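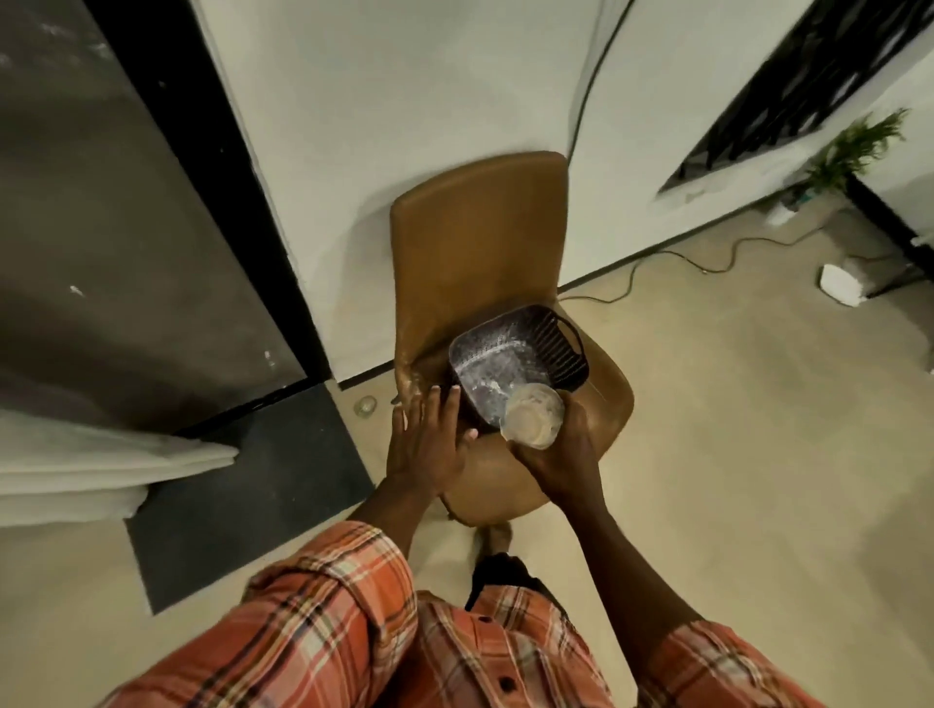 Figure 1. Hand task on a chair seat: a slotted basket, a clear container tilted toward it, white powder in the bottom of the basket.

Home | Syllabus | Handouts | Readings | Contact

Search this site... Go

Work and Technology, Unit 7
Automation at the workplace: what changes for the people there
Handout for class, Jun 4, 2019

Bring this to class along with the Trindon reading. The parts marked with a star will come up again in the final paper.

1. Jobs and tasks

A job title covers many tasks. When a company says it will automate a job, ask which tasks it means. In most plants the machine takes some of them, the worker keeps the rest, and a few new ones appear that were on no list before.

Take Figure 1. The right hand grips the container and holds it at an angle. The left hand is flat, fingers spread, against the corner where basket and seat meet. A time-study sheet would probably enter this as one line, "transfer material." For someone planning a machine it is several lines: hold the container, set the angle, judge how much is left, keep track of where the basket is. The left hand would likely be left off the sheet altogether. Notice also the whitish residue on the left side of the seat. Cleanup belongs to a job like this too, and it is often missing from the task list.

* Terms to know: task, job, task list, residual work (what is left for people after the machine is in).

2. Case: the Ninham packing plant

Ninham packs dry powders for bakeries. The plant is in Trinddale. Before March, filling was done by hand at open benches. One worker scooped, weighed and closed each bag, and a good worker could fill 500 bags in a shift. The new filling line, built by Shenoy, is rated at 1000 bags a shift for each station.

The plant had 78 people on the floor before the change. None were let go in the first round, but the mix of work moved:

- Scooping and weighing went to the machine.
- Loading hoppers, clearing jams and wiping down stayed with people.
- Checking the fill weight became a screen task. A worker reads the numbers and stops the line if they drift.
- Small orders and odd bag sizes are still filled by hand at two benches in the back.

In the first full month the line logged 1262 stops. Most were short. The plant manager's report counts them as machine events. Workers in the interviews talked about them as their own work, as each stop meant that a person walked over, opened the guard, cleared the chute and started the line again. Both ways of counting are correct. They lead to different views of how much labor the line saves.

3. What workers reported

The interview notes are in the Trindon reading, pages as marked. Main points:

Pace. At the benches, people set their own speed within the shift target. On the line the machine sets it. Several said the day felt shorter. Others said they could no longer slow down for ten minutes when their hands hurt.

Skill. Experienced fillers could tell by feel when a batch was damp and would clump. The line has no sensor for this. The plant first dropped that check, then asked two former fillers to walk the hoppers once an hour. Their pay grade did not change – this became a grievance.

Body. Less wrist strain, more standing and lifting. Hopper bags are heavier than anything that was handled at the benches.

Talk. The benches faced each other. The line stations do not, and the noise makes talk hard.

4. Why hand tasks are hard to hand over *

Powder does not behave the same way each time. It sticks to ridges and corners and it moves with humidity. In Figure 1 it clings to the raised parts of the basket's base. A person can look at that and decide to tap, shake or leave it. A fixed machine needs the question settled ahead of time, usually by changing the container, the powder or the room. So part of what gets called automation is really changing the surroundings until a simple motion will do. At Ninham this meant new bags, a dryer and a sealed room, which together cost more than the filling heads.

5. For discussion

Write a task list for Figure 1 in your own words, and compare it with your neighbor's. Where do they differ?

Who at Ninham should have been asked before the line was bought, and at what point?

Should the hourly hopper walk be paid as a skilled task? Use the interview notes.

Readings for next time: Trindon, part 3; the Shenoy line manual, section on stops and restarts (skip the wiring pages).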